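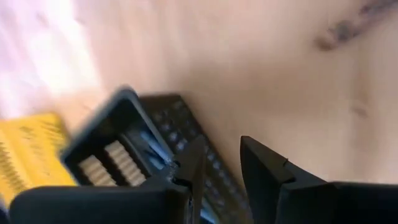

Minhas Lectionary

Last revised June 14, 2023, by Zlatko Dimitriou

We use cookies to remember your reading settings. By continuing to browse you accept their use. Accept | Manage

The Minhas Lectionary is a table of Bible readings for Sunday and feast day worship, used by a group of Protestant congregations in and near Livorville. It was compiled by Pankaj Dubey and first printed in 2000. The table assigns one long reading to each service in place of the three or four shorter readings found in most lectionaries. It takes its name from the Minhas chapel, where the first draft was read through in public worship.

Structure

The lectionary contains 88 readings and runs for a single year, after which it repeats. The year is divided into six parts. The first begins on the last Sunday in November, which in most years falls before or on the first Sunday of Advent as kept by other churches. Where the two dates differ, the Minhas table keeps its own.

Each entry gives the book, the opening and closing verses, and a psalm to be said or sung in response. Psalms are not counted among the 88. A reading may cover several chapters - the longest is the Joseph story in Genesis, which is split over consecutive Sundays but may be joined at the reader's choice. Verses are never skipped inside a reading. Dubey's preface calls this the "closed gap rule" and applies it to genealogies and lists of laws as well as to narrative.

The Gospel of Mark is read in full. Matthew and Luke are read in part, and John is kept for Lent and the weeks after Easter. The letters are placed in the long season after Pentecost, one letter at a time, in the order in which they appear in printed Bibles.

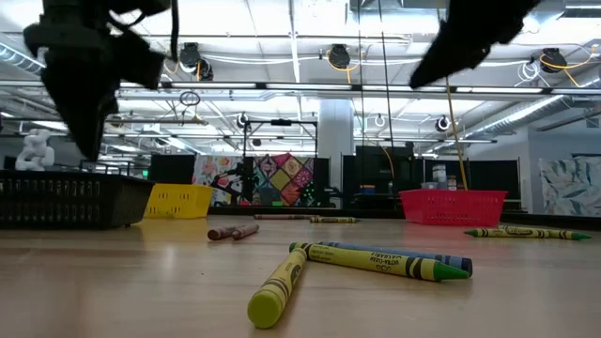 Editions

The first edition had a print run of 1000 and was issued by Steltent, a small church press. It gave references only. A second edition added the full text of the psalms and corrected the entry for Ascension Day, where the closing verse had been left out. Copies of the first edition with the correction pasted in by hand are sometimes listed as a separate issue.

The Vutthorpe edition is a shortened form for congregations that meet every other week. It drops the weekday feasts and joins pairs of adjacent readings. Its numbering does not match that of the main table, and references to it are normally marked with a V.

Use and reception

Supporters hold that long readings let a congregation hear an argument or story from start to finish. Critics have pointed to the length of services and to the thin coverage of the minor prophets, of which only Amos, Jonah and Micah are included. The placing of John has also been questioned, as it leaves the Christmas season without the prologue. Most congregations using the table now add John 1:1-14 on Christmas Day as a local custom.

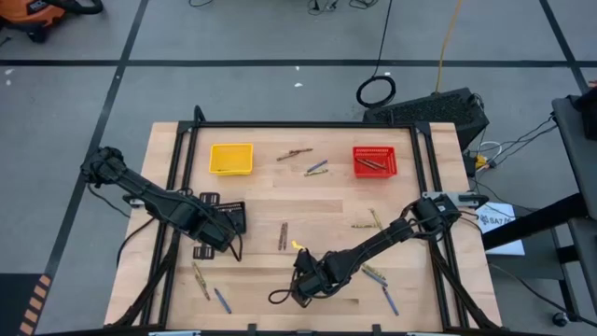 Butcher-block wooden tabletop with two small plastic baskets near the far edge.

See also: Lectio continua; Psalter; Church year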